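Unit 4: Collecting Demonstrations by Hand
Instructor: Wilmer Ccori
Reading before lab: the Vuorinen quick-start sheet, both sides

Last time we looked at teleoperation, where a person drives a full arm from across the room. This week is my favorite part of the course, because we get to leave the arm out of it! The Vuorinen is a hand-held gripper kit we have on trial through June, and our job is to decide whether the Josemstead lab should keep it. You hold the gripper, you do the task, and the camera on the tool records what the fingers are doing. That's the whole idea, and I love how little there is to set up.

What you are reviewing

Comfort. Note when your wrist starts to complain. Mine gave up after 12 takes in a row, and I had to switch hands.

View. Can you see both finger pads and the object at the same moment? If you can't, the recording can't either, and a learning method will have very little to go on.

Grip. Try smooth things, knobby things, and things that don't want to stay put. Write down which ones you fumbled. Fumbles are useful, so please don't delete them.

Task for the walk-through: toys and small household items, a green plastic box, a bed to work on.
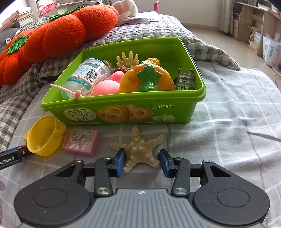
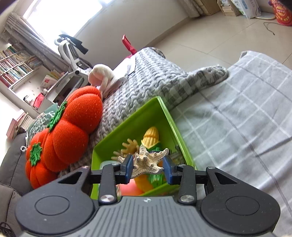
Starfish between the pads, over the box.
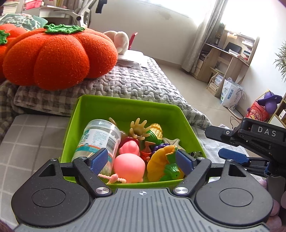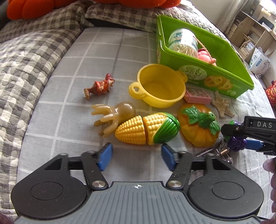
Wadholm Course Notes, Vol. 3, No. 4, p. 80

Look at the starfish first. It has bumps all over and five arms, so there are plenty of ways to take hold of it, and no two people in the Clultden section chose the same one. Great! Variety in the approach is worth more to us than a hundred tidy copies. The corn is a different problem. It comes in two halves, and you need to decide before you start whether you are picking up a half or trying for both, then say so in your log.

Two grippers in one workspace take practice. Agree on who moves first, keep your knuckles clear of your partner's fingers, and talk out loud. I was skeptical about this and now I think it's the best thing in the kit (the handovers are so much fun to work out).

Numbers so far: 243 takes logged between the two sections, of which I've checked roughly 80. My complaints are small ones. The sheet is thin on how to name files, and I'd like a longer section on cleaning the pads.

For lab
Bring five objects of your own, at least one of them soft.
Record each object going in and coming out.
Hand in one page: keep it or send it back, and why.

Next unit: from takes to training data, sections 4.3 and 4.4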